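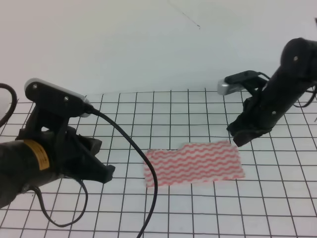 Endell got its second letter from the county tax office in October. The cidery owes excise on four quarters of production, and the county has now put a lien on the tanks as well as the bank account.

I buy juice from the same press, so I read the notice closely. The balance is $634 short of the level where an installment plan needs a bond. Penalties post on the 14th of each month. If the plan is not signed before the next posting, the bond applies and the owner, Gemma Sugden, has to find a surety.

Her accountant, Kiran Lodhi, has asked for nine months. The county offered four. Tanked cider is not taxed until it leaves bond, so the liened stock earns nothing while it sits and cannot be sold to pay the debt. A partial release would fix that. The form exists, and Semwal used it two years ago for a smaller balance.

I will post the county's reply when Kiran has it.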